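## 4. Recording folding demonstrations

This section covers the handheld part of the Bovis folding protocol. Read section 3 first if the grippers have not been paired with the recorder. The policy trained on these recordings is described in section 6.

### 4.1 Before you start

1. Charge both grippers and the head camera. A full charge covers one block of 39 episodes.
2. Start the Lendbridge recorder and wait until all streams show green.
3. Close each gripper fully, open it fully, and press **Zero**. Do this again if a gripper has been dropped or switched off.
4. Spread a plain cover over the work surface. A bed, a table or a padded bench will do. The cover may have wrinkles.
5. Select the garment type in the recorder menu.

> **Note:** Shirts, towels and pants are stored as separate tasks. If you pick the wrong type, change it before the first episode. Zustden can relabel a finished block but not part of one.

### 4.2 Recording an episode

1. Drop the garment onto the cover from elbow height. Leave it the way it lands.
2. Look at the garment and squeeze both grippers twice to start the episode.
3. Find two corners or seams and pull the garment out flat.
4. Fold the sleeves in, then fold the body. Keep the garment in view of the head camera the whole time.
5. If a layer bunches up or a sleeve slides underneath, fix it with the grippers and keep going. Do not put a gripper down to use your fingers.
6. When the fold is finished, move both grippers away from the garment and hold still for 2 seconds.
7. Squeeze both grippers twice to end the episode.

Corrections are part of the data. In the first round of the Adjei study, operators were told to stop and start over whenever a fold went wrong. The policy trained on those clean episodes did well until a sleeve got tucked under, and then it repeated the same fold on top of the problem.
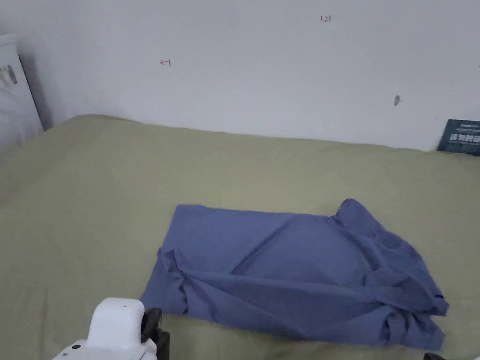 For the second round we kept the episodes with corrections in them and changed nothing else. The success rate on shirts went up, and most of the gain came from trials where the first fold had failed. Towels showed little change - they have fewer ways to go wrong.

> **Caution:** Keep loose threads and drawstrings out of the finger joints. If a thread catches, end the episode and power off the gripper before you pull it free.

### 4.3 Checking and tagging

Review every episode before you start the next block.

1. Play the episode at 4x speed.
2. Mark the start of each correction with the **C** key and the end with the same key.
3. Give the final fold a score from 1 to 5. Score the result only. A slow episode with a good fold still gets a high score.
4. Reject the episode if the garment leaves the view for more than 5 seconds, or if a stream has dropped out.
5. Press **Save block**. The recorder writes the tags next to the raw files.

Rejected episodes stay on the drive until the block is uploaded - do not delete them by hand.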